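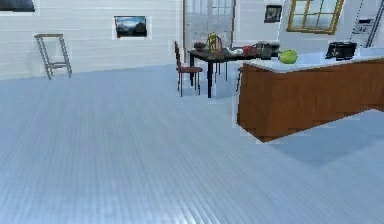
Corporate Finance II
Unit 11: Reading an Offer Price
Course handout prepared by Puspita Ngau and Wing-sze Yang

Purpose of this unit

Unit 10 dealt with the reasons a private company might sell shares to the public. This unit deals with the price at which it does so. Students should be able to move between equity value and enterprise value without help before coming to the seminar, as the exercises assume it. Bring a calculator. Laptops may be used for the second half only.

Two measures of value

Equity value, often called market capitalization once the shares are trading, is the share price multiplied by the number of shares outstanding. It is the value of what the shareholders own.

Enterprise value is the value of the operating business as a whole, whoever has financed it. In its simplest form:

Enterprise value = equity value + debt – cash

Minority interests, preferred stock and pension shortfalls are also added where they exist. We leave them out until Unit 13.

A frequent error in last year's papers was to compare the equity value of one company with the enterprise value of another. A company with heavy borrowings may have a large enterprise value and a small equity value.

Worked case: Dratis

Dratis is a maker of kitchen fittings owned by a private fund, Zumasow. The fund intends to list the company in October. The business has an enterprise value of $824 million. It has debt of $254 million and cash of $30 million.

Net debt = 254 – 30 = $224 million
Equity value = 824 – 224 = $600 million

With 100 million shares outstanding, the value per share is $6.00. Suppose now that Dratis sells 20 million new shares at that price and uses all the money raised, $120 million before fees, to repay debt. Net debt falls to $104 million. Equity value rises to $720 million, spread over 120 million shares, and the value per share is still $6.00. Enterprise value has not changed.

Students should satisfy themselves that this last result holds only when the new shares are sold at full value. If they are sold at $5.00, the existing holders give up part of their claim to the new ones. The calculation is set as Exercise 2.

The price range

Before a listing, the banks running the sale publish a range within which they expect to set the price. They then collect orders from institutions over a period of days, a process known as bookbuilding. The final price depends on the size of the order book, on its quality, and on how the market has moved in the meantime.

A price near the bottom of the range is usually reported as a disappointment. The report may be fair, but three points should be kept in mind. The range is itself a sales tool and may have been set high. The seller may prefer a lower price and a steady first month of trading, particularly when it is keeping a large stake to sell later – Zumasow, in our case, plans to keep 45 percent. Finally, general market conditions can weaken between the publication of the range and the close of the book.

Primary and secondary shares

Primary shares are newly issued, and the money goes to the company. Secondary shares are sold by existing holders, and the money goes to them. The offer document must state the split. Read it before reading anything about growth plans.

Exercises

1. Hutapea has 80 million shares priced at $4.50, debt of $95 million and cash of $11 million. Find its equity value and its enterprise value.

2. Repeat the Dratis case with 20 million new shares sold at $5.00, again before fees. Assume that enterprise value stays at $824 million. Find the value per share after the sale and the loss to the existing holders.

3. Surnura plans an offer made up entirely of secondary shares. State the effect on its net debt and explain your answer in no more than two sentences.

Written answers to Exercises 2 and 3 are to be handed in at the start of the seminar. Show all working. Questions on the Dratis case should go to Wing-sze Yang; requests for extensions should go to Puspita Ngau.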